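Monday, late afternoon

Back on boards and trays. Boglárka wants the kitchen set sorted before we order anything else from Lemaire, so I pulled out the bamboo cutting board first and gave it a proper look. I really like this one! Pale, straight grain, a few darker streaks and little knotty marks toward the middle and lower half (she thinks they're ugly, I think they make it look like a plant once grew there). The wire handle at the top is thin but it lies over that shallow dip in the edge, so there should be room for your fingers.
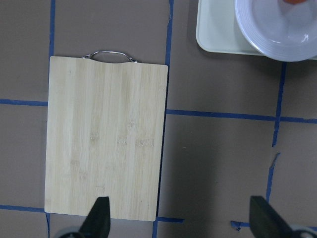

Bamboo board, handle end up, on the taped grid.

Corners are only slightly rounded. I'd want them softer for anything that gets slid in and out of a drawer all day - asked Benoît if he'd mind sanding a spare one. He said 11 tomorrow, which in Benoît time means after lunch.

Then the tray. Cream plastic, no complaints about the color, it goes nicely with the bamboo. I've put it down in the log as Kirkadex 334 until somebody finds me the real order number. The brown paper with the blue tape stays on the table for now, I can talk about "one cell over" on the phone and Boglárka knows what I mean.
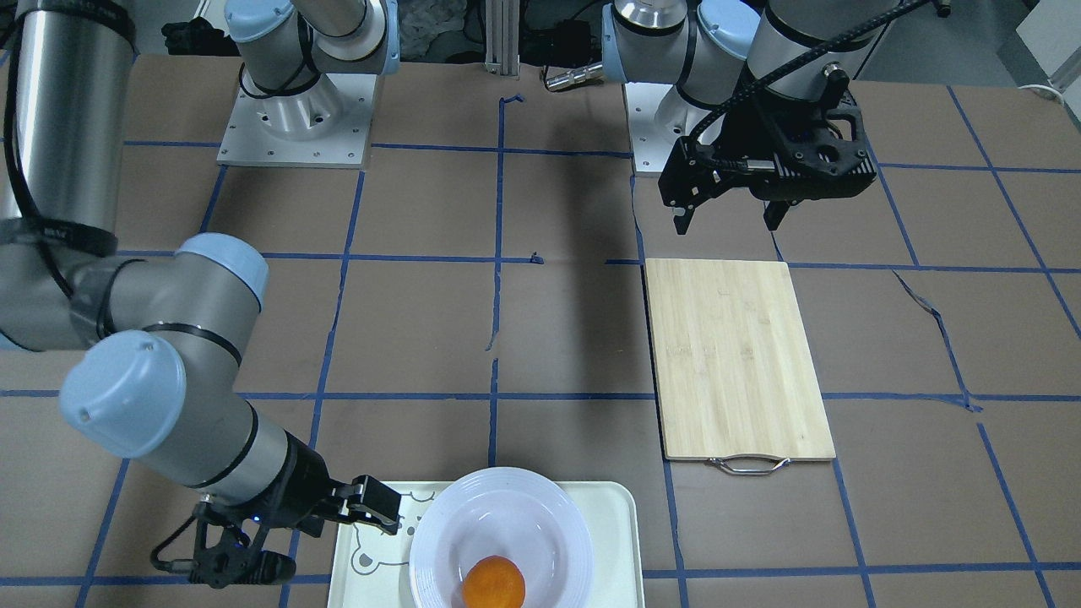 Tray and cutting board on the brown paper.

Still to do: ask Stakura about a second tray, and find the mineral oil for the board.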